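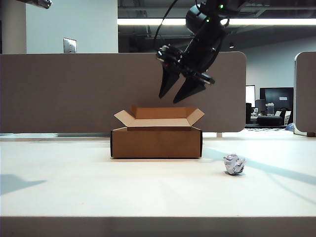
Figure 4. Box and crumpled paper task. The gripper is open above the box, with the paper ball on the table to its right.

Home | Issues | Reports | Authors | Search

Print this article | E-mail this article

4. Clearing and Packing Tasks

4.1 Choice of tasks

The preceding section dealt with tasks in which the object has a known shape. This section reports on the tasks in which it does not. Waste paper, packing filler and used wrapping are handled every day in homes, mail rooms and small shops, and a person gives them almost no thought. A machine that is to be useful in such places must be able to pick up these items and put them where they belong without being given a model of each one.

The task shown in Figure 4 was selected from the Vieira list of household and shop-floor chores, which the authors compiled for the present study. The instruction is to place the paper in the box. The box is plain corrugated cardboard and is fairly shallow, and it is used with its flaps folded outward. The flaps were not taped down or trimmed. In a working shop the flaps of an open box are seldom out of the way, and an arm that can fill a box only after a person has prepared it saves very little labor.

4.2 Procedure

Two control programs were compared. The first, Sokar, plans a grasp from the outline of the object and then follows a fixed path to the target. The second, Vamudach, corrects its path throughout the motion. Both programs ran on the same arm and used the same two-fingered gripper. Each program was given 300 trials. Before every trial the operator moved the paper to a new position on the table and turned the box by a small amount. The paper was replaced when it had become too flat to be regarded as a ball.

A trial was scored as complete when the paper rested fully inside the box and the gripper had withdrawn. Paper that came to rest on a flap was scored as a failure, as was any trial in which the box was pushed off the table. The operator did not assist once a trial had begun. Trials stopped by a network fault were repeated and do not appear in the results.

4.3 Results

Of the 600 scored trials in this task, most were completed by both programs. The difference between them was found in the placing and not in the picking. Both programs closed on the paper at the first attempt in the large majority of cases. Crumpled paper gives way under the fingers, and a grasp that is slightly off center will usually hold.

Placing the paper was less reliable. Under Sokar, the most common failure was contact between a finger and a flap during the descent. The contact moved the box, and the paper was then released over the rim or against the outside wall. Vamudach made contact with the flaps nearly as often but was generally able to continue. It was slower, with a typical trial lasting around 8 seconds longer than under Sokar.

A smaller group of failures took place at release. The paper caught on one finger and was carried back out of the box as the arm rose. Neither program checks whether the gripper is empty before it reports that the task is done, and in these cases both reported success. The authors consider this the more serious fault. A dropped item can be found and picked up, but a false report may send a box down the line unfilled.

4.4 Discussion

The results support a limited claim. A single arm with a simple gripper can now clear soft waste from an open table into an open box at a rate that some small shops may find acceptable, provided that a person is close by. They do not show that the same arm can pack a box for shipping. That work would require it to place several items in order, close the flaps and seal them, and none of these steps was tested.

The Zodon trials, begun in January, extend the task to boxes that already hold other items. Early runs suggest that the completion rate falls as the box fills, although too few have been scored for a firm figure to be given. It is also not known how far the results depend on a clear table. Kitchen counters and packing benches hold many objects that are not part of the task, and the arm would need to leave these alone. Section 5 takes up this question for the sorting tasks.

Last updated: 14/07/2026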